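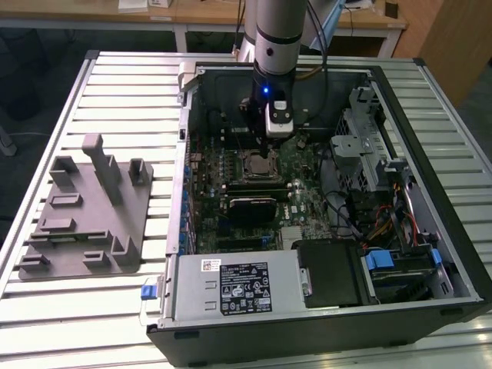 Mathias Marti
Saturday, September 25, 2021

People keep asking me whether a robot can take over a repair bench yet. I run the refurb side at Sullier, we take old office desktops apart and put them back together all day, so I'll answer for that one job and leave the rest to others.

Short version: parts of it, yes. The whole job, no.

Start with what a person does on a tower. Side panel off. Look for dust and missing parts. Pull the drives. Pull the memory. Cooler off, clean the processor, new paste, cooler back on. Swap the power supply if it fails the test. Close it up. A trained tech doesn't think about any of that.

An arm is good at going to the same point again and again. If the case is flat on the table and you know the model, the processor socket is where it was on the last one. That part of the problem is mostly solved.

Lifting a bare processor out of an open socket is a fair job for a gripper. The lid is flat and the part is rigid. You do have to come straight up. A person with cold hands bends pins too.

Cables are where it falls apart. Every bundle of red, yellow and black wire sits a little differently, even in two machines of the same model bought the same day. A tech pushes them aside with a knuckle without looking. I haven't seen a machine do that reliably.

Connectors are next. Some have a latch you squeeze, some you rock side to side, some are just stuck. You find out which by feel. Force sensing helps, but it's slow.

Blue tabs and handles help everyone. Big office machines were built so a tech could get drives out without a screwdriver. What is easy for a thumb is usually easier for a gripper as well. Consumer cases are a lot worse.

Numbers from our shop, all done by hand. We closed 2,623 machines last year. Of those, 593 needed a power supply. A good tech takes 13 minutes for a standard clean and repaste. Any machine has to be compared to that, including the time somebody spends loading it.

Khôi Lưu asked if fixtures solve it. Partly. You can print a plate that holds a part in a known spot, and that takes away a lot of the guessing. But we handle 34 case models. Somebody has to design, print and store plates for all of them.

Someone else asked about homes. I think a home is harder than my bench. My towers don't move, I pick the light, and there are no kids or dogs. If loose wires are still a problem here, I wouldn't expect much from a laundry pile.

What I would pay for today: an arm that does memory and processors on one common model, with a person handling the cables before and after. That would save wrists, and wrists are what my people complain about.

I'll look at it again in January when we do the budget. If you run a bench and have tried this, reply with the model and your time per unit.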